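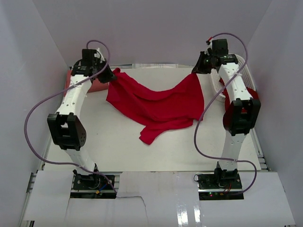

1/ 빨래 개기 스레드
오늘 밤은 빨래 얘기만 할 거예요ㅋㅋ 관심 없는 분은 뮤트 부탁드려요. 건조대에 이틀째 걸려 있던 거 드디어 다 걷었습니다.

2/ 저는 구겨진 천은 무조건 위쪽 양 모서리부터 잡아요. 가운데가 U자로 축 처지면 거기서 양손을 바깥으로 살살 벌려 주기. 확 당기면 얇은 면은 모서리만 뾰족하게 늘어나더라고요(아끼던 행주 하나 그렇게 보냄...)

3/ 그리고 개는 자리는 하얗고 평평한 상판이 최고! 침대 위에서 개면 푹신해서 선이 안 잡혀요. 빨간 천은 흰 바탕에 놓으면 주름이 진짜 잘 보이고요.

4/ 빨간색은 첫 세탁 때 꼭 따로 돌리세요. 지난 2월에 Pelach 수건을 흰 티랑 같이 40도로 돌렸다가 티셔츠 다섯 장이 전부 분홍이 됐어요. 지금은 잠옷으로 잘 입고 있습니다🥲

5/ 울라 만니넨 님이 댓글로 다림질하냐고 물어보셨는데 수건이랑 행주는 안 해요. 손바닥으로 가운데에서 가장자리로 쓱쓱 밀고 반 접고, 또 반 접고 끝. 셔츠는 어깨선부터 맞춰요.

6/ 접은 건 Betance 바구니에 세워서 넣어요. 눕혀 쌓으면 맨날 위에 있는 것만 쓰게 되잖아요? 세워 두면 밑에 깔린 애들도 차례가 와요ㅎㅎ

7/ 아 그리고 섬유유연제는 수건엔 안 넣은 지 꽤 됐어요. 저는 뽀송한 것보다 물 잘 먹는 쪽이 좋아서요! 이건 취향 차이니까 싸우지 말기.

8/ 양말은 아직 손도 못 댔어요. 짝 없는 양말 보관법 아시는 분 댓글 좀 남겨 주세요, 저는 차 한 잔 마시고 다시 개러 갑니다.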